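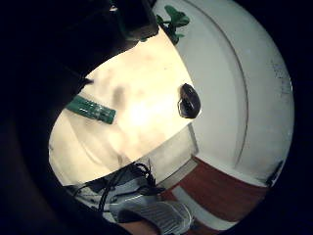

Bromonside, Aug 12, 2022

To: the shared workroom list
Subject: Re: Desk by the white surface

Thanks for the reply. I've quoted the part I'm answering.

> Is the cream table staying where it is? I'd like to use it for
> two mornings a week from October, but I need the whole top.
> Also, does the mouse belong to the desk? It was right by
> the edge when I looked in.

The table stays. I asked Stesari about a larger one and they can't deliver before the winter, so we keep what we have. You can have the whole top on your mornings — just put things back when you finish.

The black mouse goes with the desk. Please keep it further in, as the floor is hard and we have already replaced one. The long green thing with the small dark markings isn't ours as far as I know. If it's yours, please collect it, otherwise I'll put it in drawer 6.

The plant can stay. It needs a little water and no more.

The top has greyish smudges on it. I tried soap, and next I'll try the paste from Fladari, on one corner first. The scuffs on the white surface are a separate job and will have to wait for the painting.

Key is on hook 82, same as before.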